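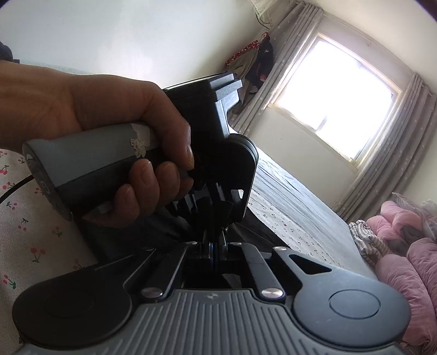 What does a host family do for a teenager who came to the country alone?

A host family gives the young person a room, meals, rides to school and appointments, and a grown-up who is around in the evening. The legal case, the medical paperwork and the contact with relatives back home are handled by a caseworker, though you'll end up helping with all of it a little.

Posted by Tia Yeoman

My wife and I live in Sirnstead and we've been approved to host through the Greenwood program. We've been told to expect a boy of 16, possibly as early as August, who traveled most of the way by himself and has an uncle two states over who can't take him yet. We've done the 24 hours of training, which was good on trauma and fire extinguishers and very thin on the ordinary stuff. What should the first week look like? Do we take him places? Do we ask about the trip? My Spanish is okay, my wife's is about 12 words, and we've heard his first language may be something else anyway. Any advice welcome, big or small!

Dorothy Ashworth

Oh, congratulations, I'm so glad you're doing this! We've hosted for years and I still get butterflies when the car pulls up.

Do very little the first week. I mean it. Our first girl arrived and I had a museum, a picnic and dinner with the neighbors lined up, and she fell asleep at the table with her fork in her hand. Now we do a tour of the house (show how the shower works, everybody's shower is different), a meal, the wifi password, and then we let them sleep. Some sleep for two days. Ours usually come down at odd hours looking for food, so leave a shelf in the fridge that is plainly theirs and say so more than once.

Don't ask about the trip. He will have told it to officers, lawyers and doctors already, and he'll have to tell it again in court. If he wants to tell you, it'll be in the car, at night, while you're both looking at the road. Just keep driving and listen.

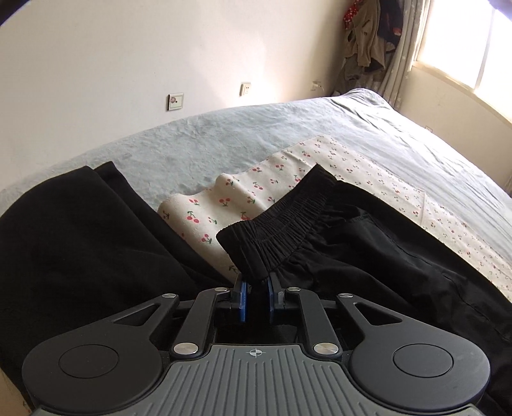
And find out about the first language before he gets there, if you possibly can. Call the caseworker and ask straight out. One of our boys spoke Mam and everyone had been going along in Spanish for weeks because he was polite and nodded. Once he had a Mam interpreter on the phone he talked for an hour and a half, and we learned he had a toothache and two little sisters. It was wonderful. You can ask for a phone interpreter for school meetings too, and you should keep asking if the office says it's difficult.

Calls home matter more than anything you can buy. Work out the time difference, get the calling app on a phone and give him a door he can close.

Kieran Treloar

second everything Dorothy said. also get him registered for school right away, dont wait for records from back home, they may never come. ours sat around three weeks because I thought we needed a transcript and we didnt. soccer helped a ton. the Husent league let him play before he had cleats

Freya Fothergill

I'd like to add something about clothes and money, which I got wrong and then got right, and I'm still excited about how well it's gone!

Our program paid a clothing allowance of $198 and I spent nearly all of it before he arrived. I guessed the sizes. I bought bright colors, because I wanted the room to look cheerful, and I bought a stack of things with slogans he couldn't read. He wore none of it.

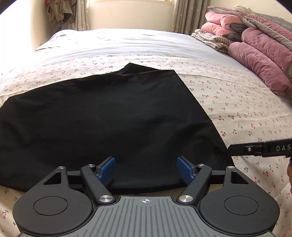

So with the second boy I bought socks, underwear and a toothbrush, and that was it, and we went to the store together once he'd rested. What a difference. He took his time and picked plain dark things, a black top and such, the kind you can lay out on the bed and know will go with everything else. He paid at the register himself with cash I'd handed him in the parking lot, and he stood about two inches taller on the way out. The bedding I'd already bought stayed, cherries and all (white with little red cherries would have been my pick at sixteen, but cream was what they had), and when I offered to change it he said his grandmother would like it.

On money more generally: a lot of these kids owe somebody for the trip. Ours owed $3,000 and was ready to quit school and work nights to pay it. We only learned because he asked my husband what time the car wash opened. Please tell the caseworker if you hear anything like that, and don't lecture him, he's trying to do right by his family. Our lawyer's office in Ovik had somebody who sat down with him and the uncle on the phone, and he's still in school, doing geometry at my kitchen counter as I type this.

Write back when he gets there, Tia. I'd love to hear what he likes to eat.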